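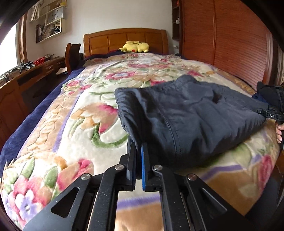
Winter bedding thread, as we've just got through our second December in the Moltelgate flat with the heating on for 2 hours a day. A heavy duvet never worked for me. I got too hot by midnight and kicked it off. Layers are better, so now it's a fuzzy floral blanket with a dark navy one under it.

2/ Wash plush blankets at 30, no softener. Softener flattens the pile. Dry them over a door, never on a radiator.

3/ Deepak Rana asked what I spent. 2,000 rupees for the thick one, from the Vashisht shop. The thin one was 1,000 and it's nearly as warm.

4/ Curtains next. Ours stop short of the sill and the draught comes straight in. If anyone has used the lined ones from Kallamon, let me know how they wash.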